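May 29, 2026
By Omid Shokri

Orgate Community Church will spend the summer reading the letter to the Romans, one passage a week, after members voted 73 to 19 to drop the usual break in evening services. The first meeting is set for the first Sunday in July.

Pastor Shakuntala Sengar said the group will read whole chapters aloud before any discussion starts.

"People know single verses," she said. "Many have never heard the letter from start to finish."

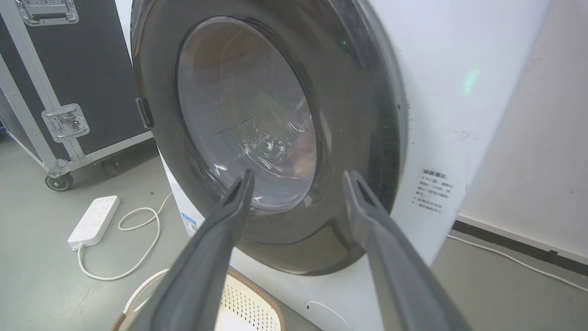

Each evening will open with a hymn and a short prayer. Chapters 9 to 11, which caused some disagreement when the church last studied them, will get two evenings each. Members of the Tarbridge congregation are also invited, and a van will leave from their parking lot at 5 p.m.

The church has ordered 245 study booklets with the full text in large print and wide margins for notes. They are free and can be picked up after any morning service.

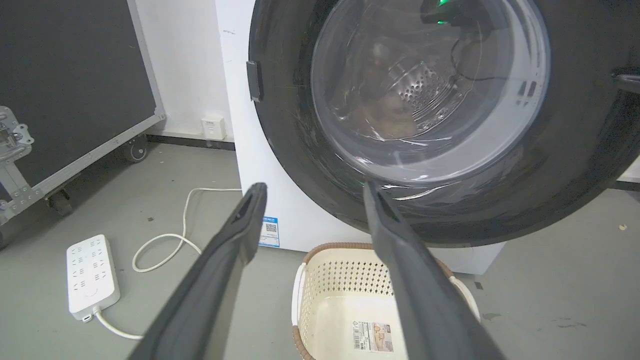

A white front-loading washing machine, with the steel drum visible through the door.

Readers are still needed for chapters 12 and 16. Anyone interested can sign up at the church office.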